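Why does the beach keep moving?

I grew up in Gasthorpe, a little seaside town where the wind blows your chips off the fork. When I was seven I had a favourite rock. It was big and flat and just the right height for sitting on. One April I ran down to the beach to say hello to it and it had gone. Completely gone! I thought somebody had pinched it.

Well, nobody could have pinched it (it was as heavy as a cow). The rock was still there, buried under sand taller than me. The beach had moved on top of it.

Beaches do that. They look as if they've been sitting there for ever, but sand is always on its way somewhere, and I want to tell you how it gets about.

What is sand, anyway?

Sand is tiny bits of bigger things. Pick up a pinch and look at it with a magnifying glass. You might find see-through grains, which are mostly a mineral called quartz, and pinkish or black ones that came off other kinds of rock. You might find scraps of shell too. A lot of those grains started out far inland, up in the hills, and were carried down to the sea by rivers. Others were knocked off cliffs by the waves. It can take thousands and thousands of years for a lump of mountain to end up between your toes.

The zigzag

Waves hardly ever come in perfectly straight. Mostly they arrive at a bit of a slant, because the wind that made them was blowing at a slant. When a wave breaks, the water rushes up the beach at that same slant and takes some sand along for the ride. Then it slides back down, and this time it goes straight down the slope, the way a marble would.

So think about one grain. Up and sideways, then straight down. Up and sideways, straight down. It makes a zigzag, and after every zigzag it's a little bit further along the shore. Do that 1000 times and you've gone for quite a walk!

Grown-ups who study coasts call this longshore drift. "Long shore" just means "along the shore", and "drift" means what it sounds like.

Try this with an orange

Next time you're at the seaside with a grown-up, ask if you can do the orange test. Oranges float, they're easy to spot, and if you lose one it won't hurt anything (plastic balls are no good for this, please don't use them). Draw a line in the sand, throw the orange just past the small waves in front of you, and watch which way it goes. Stay out of the water yourself. At Gasthorpe mine went 35 paces to the left before it rolled up on the shingle, and then a dog ate it.

Winter beaches and summer beaches

Sand goes in and out as well as along. Big winter storms drag it off the beach and drop it in heaps under the water, called sandbars. That's why a beach can look thin and stony in January. In the calmer months, small gentle waves push it back up again, a bit at a time. My rock was bare all winter and got covered in spring, so I really should have guessed.

What are those wooden fences for?

Lots of beaches have low walls running down into the sea. They're called groynes (say it "groins", and yes, we all giggled at school). There are 17 of them between Gasthorpe and Tralstead. Sand zigzagging along the shore bumps into a groyne and piles up on one side, so the beach there stays nice and wide.

There's a catch, though. The sand that Gasthorpe keeps is sand that Tralstead doesn't get. Tralstead's beach has become so narrow that at high tide the sea slaps right against the bottom of the cliff, and the cliff is soft, like crumbly cake. The coast path there has been moved back almost 60 metres since my gran was a girl.

People argue about what to do. Some want more walls, some want lorries to bring in fresh sand, and some think the sea should be left to get on with it. I change my mind about it every time I visit!

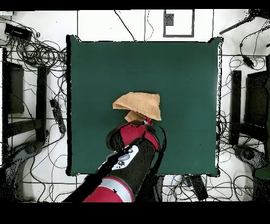 If you want to see the piling-up for yourself, stand at the end of a groyne at low tide and look at the sand on both sides. One side will usually be higher. The high side is where the sand is coming from, so now you know which way your beach is walking. Keep off the groyne itself, they get horribly slippery with weed, and check the tide times before you go.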